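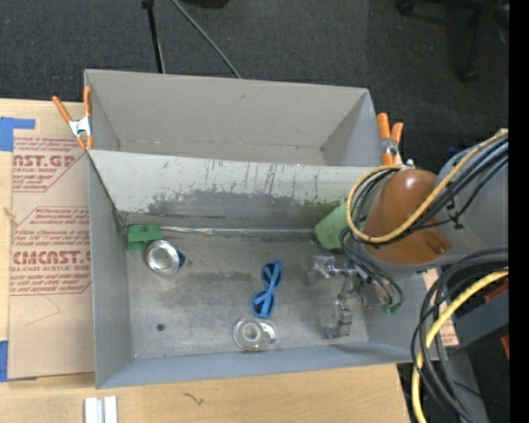 Two grey bins, one of them empty.

Anil Gounder has been drawing the same detective for 25 years, and he would like you to know that the hat was never his idea. The hat came from an editor who felt readers couldn't pick the hero out of a crowd. Gounder pointed out that he was the one drawing the crowds. He lost, and Kaushik has worn the thing through floods, a wedding and one very long courtroom issue in which a judge apparently never thought to ask him to take it off.

The new series, Benine, has no hat in it. It also has no Kaushik until page seven, a decision that went over with longtime readers about as well as you'd expect. The first issue follows a ferry clerk in the harbour town of Goton who keeps finding the same passenger's name on tickets for boats that don't run anymore. It's slow, grey and mostly about paperwork. I've read it three times.

Writer Amanuel Tilahun came to the book from radio plays, and it shows in the dialogue, which people in Goton use mainly to avoid answering each other. "I wrote a lot of scenes where someone stirs tea," he told me. "Anil sent back a page with nine panels of tea and a note asking if I was all right."

The tea stayed, cut to five panels, and it's the best page in the issue. Gounder colours it in the brown of old carpet and lets the steam drift across the gutters. By the last panel you know the clerk is lying and have a fair idea who to.

Not everything works. The second issue stops dead so a harbourmaster can explain the tides, and then the fourth stops again so he can explain them to somebody else. Fumach, the villain, has a scheme involving lighthouse insurance that I followed right up to the point where it mattered. He does get a marvellous coat.

The publisher printed 900 copies of the first issue, a figure that tells you what it thought of tea. They were gone by April and a second printing has a new cover, on which Kaushik appears at full height, front and centre, in the hat.

"We had a conversation about it," says Gounder, who is drawing issue six at his kitchen table and has so far kept his hero indoors, bareheaded, filling out a form.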